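Aststead Shared Workshop
Members' Guidance: Workshop Tips

Teaching a pick-up task by hand or by remote control

This page is intended for members who have completed the induction and wish to record their first demonstrations on an arm. It deals with picking mixed household articles out of a bin, the task most members attempt first. The advice was compiled by Valentin Trummer and replaces the sheet issued in May.

Before you begin

Check that the emergency stop is within reach of the person leading the demonstration. Set the speed limit to 5 per cent for the first run of the day. It may be raised to 40 per cent once the leader is content with the path, and must not go higher while anyone has a hand on the arm.

Mark the position of the bin and of anything beside it with coloured tape. A bin that moves by the width of a finger between Monday and Tuesday will spoil a set of recordings, and the fault is tedious to trace afterwards. Masking tape lifts cleanly from wood. Parcel tape does not, and members who use it will be asked to clean the table.

Guiding by hand

Hold the arm at the last joint before the gripper and move it at the pace you would use to lift a full cup. Pause for one breath above the article, go straight down, close, and pause again before lifting. Hesitations are recorded along with everything else, so rehearse the movement with recording switched off. Where two people share the work, one should guide and the other should operate the gripper.

Watch the hoses throughout. They should have enough slack to follow the wrist through its full turn, and a strap placed near the joint will keep the loop out of the fingers.
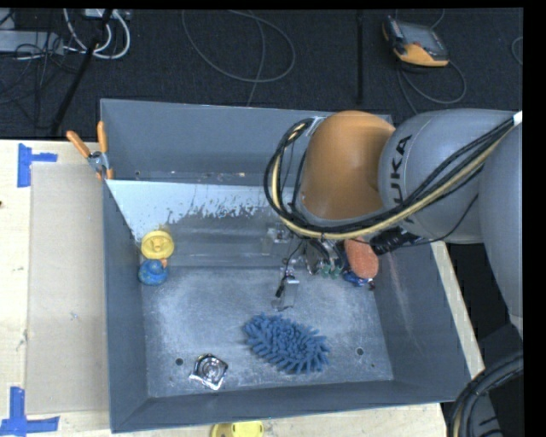 Choice of articles has more effect on the result than any setting. A useful bin contains things that differ in shape, surface and stiffness, and most of them can be found under the sink or beside the bath. A tufted scrubber like the blue one on the bin floor gives the fingers plenty to close on, whereas a small shiny square package lying flat offers very little, and the leader should approach it slowly. A rubber duck up against the wall makes a good second-stage exercise, as the fingers must be brought down beside the metal without scraping it. Leave such pieces until the middle of the bin can be cleared reliably.

Guiding by remote control

Remote control is preferable when the bin is deep or the leader's arm would block the view. Stand where you can see the fingertips directly. Members who watch only the screen tend to stop too high. Use small, separate movements near the floor of the bin and longer ones above the rim. If the view of the fingers is lost, raise the arm and start the approach again.

Chang-ho Jang has prepared a set of starting positions, saved under the name Moon, which members may load and alter. Please save altered versions under your own name.

Keeping recordings

Discard any run in which the article was dropped, unless you are collecting drops on purpose. Label each file with the article, the leader's initials and the method used. The shared Wuro folder holds 2,266 recordings, and those without labels cannot be used by other members.

Care of the bin and articles

Wipe the bin with a damp cloth and dry it fully. Scrubbers and sponges should be rinsed, wrung out and aired overnight before they go back. Spring clamps are to be returned to the rack by the door.

Bookings for the arm are made at the Zernness Road desk.

Page revised November 25, 2019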